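Covlow Shared Workshop, Robot Build Group
Minutes of the September 2021 meeting

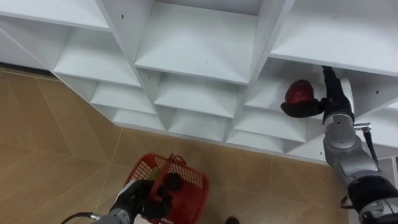
Béla in the chair, Pintér taking notes. Minutes of the last meeting agreed, with one spelling put right (Brurnia, not Burnia).

1. Two-arm build
Béla Sipos reported on the fruit shelf job, and there was a lot to be cheerful about! Both arms now run off the same program, so the left can hold the basket by its handle while the right works in the white cubbies. Until last month we had to stop one to start the other. Apples are going well. Anything softer is still to be tried, and Béla would like to begin with plums as he has a tree full of them.

The reach into the right-hand cubby was talked over at length. The gripper goes in close to the divider wall and Pintér would like more room there. Moving the whole unit along the tiles was suggested, also turning it a little. Agreed to try turning it first, as it is a two-minute job and easily put back.

2. Grippers
Black fingers to stay as they are for now. Béla has drawn a wider set and passed the sketches round (very well liked, particularly the rounded tips). He will print one pair before December and we will swap them on the right arm only, so we can compare.

3. Cables
Long discussion. The loop at the lower joint of the right arm needs a proper clip, and the left arm's cable wants to come up off the floor. Pintér has a bag of clips from the Zirik job and will bring them in. Nothing to buy.

4. Test log
We want a decent run of picks before changing the software again. Target set at 1,000 by the next meeting, in batches of 20, each batch written up in the blue notebook with the basket position noted. Béla hopes for 3,000 by the end of December and was told he was welcome to come in and do the extra ones himself. He said he would love to.

5. Brurnia open day
They have asked us to bring the arms. Everyone keen! Shelving can go in the van flat if we take it apart. Pintér to ask about floor space and a socket within 4 metres.

6. Any other business
Please put the hex keys back on the board. Red basket is for the build, so no shopping in it.

Actions
Béla: print fingers, turn shelving, start log.
Pintér: cable clips, write to Brurnia.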